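We use cookies to remember your preferences. Accept all | Manage settings

The Clear Surface Will Not Save You

For 20 years I have kept my life on the kitchen table. Council letters, a stapler, half a jigsaw, the good scissors, a bag of screws from a bed we no longer own. Then, in July, my sister sent me a book about the spiritual benefits of empty furniture, and I lost a perfectly good month to it.

The author of the book lives in Cendley and owns one spoon. I exaggerate, but only because she would like me to. Her rule is that anything you haven't touched in 7 weeks is "asking to leave". By that measure so is my husband's exercise bike, and so, on a bad month, is my husband.

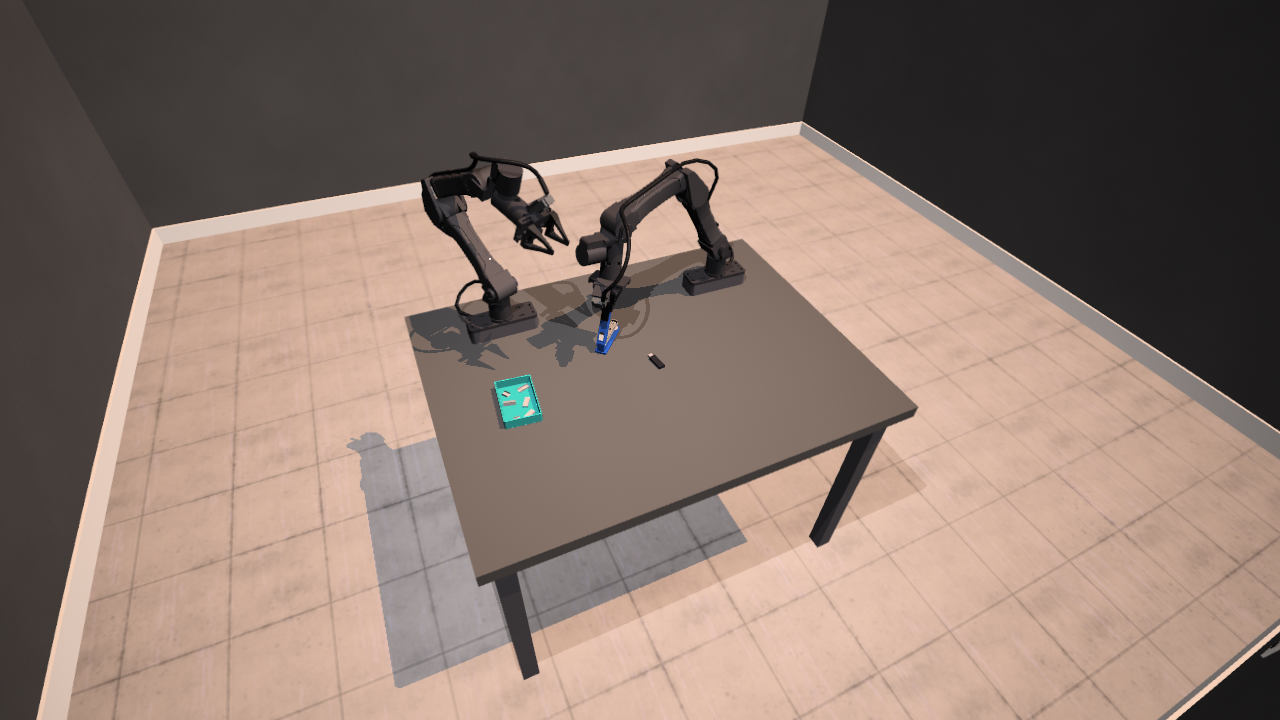
I began with the drawers, as instructed, and moved on to the table once I had run out of bin bags. The trick, says the book, is to push the few things you mean to keep towards the back and leave the near half bare, with perhaps one open tray, teal if you are feeling giddy. I managed this for a whole evening. By breakfast there was a colander on it, two library books and a parcel for next door.

Mei-kuen Yen, who clears houses for a living and charges accordingly, was kind about the colander. "People think the mess is the stuff," she told me. "It's mostly decisions they put off." She then made me take five of them in a row, and I had to sit down. We parted with a fondue set, a fax machine and a box marked Misc, which contained a smaller box marked Misc.
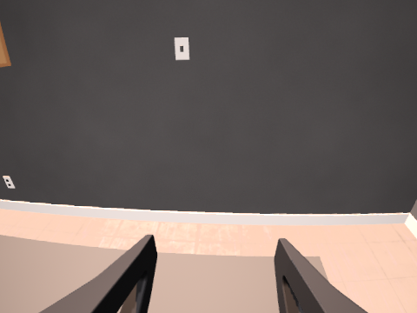 Storage was the next temptation. There is a whole trade devoted to selling you containers for the things you ought to throw away, and I am its ideal customer. I bought a set of stacking boxes called Skandutow, whose lids fit one another's boxes but never their own. I also bought a label maker. It has labelled itself and, in a moment of high spirits, the cat's dish. 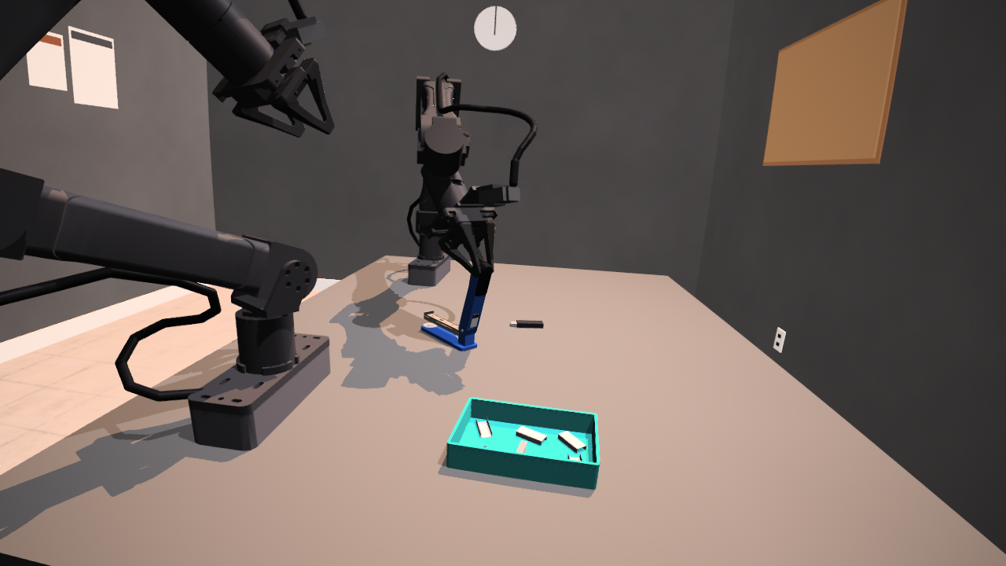

Then came the photographs. The book recommends scanning them, so I did, over many evenings with the radio on, and now have 2972 pictures on a computer I am afraid to restart. The originals went back in the cupboard – I'm not a monster – where they take up just as much room as before.

My sister visited at the end of the month to inspect the results. She admired the hall. She opened the cupboard, which was a mistake, and we spent the afternoon on the floor with our aunt's wedding and a great many blurred donkeys. Tea was late. We had it on our laps, the table being covered in donkeys.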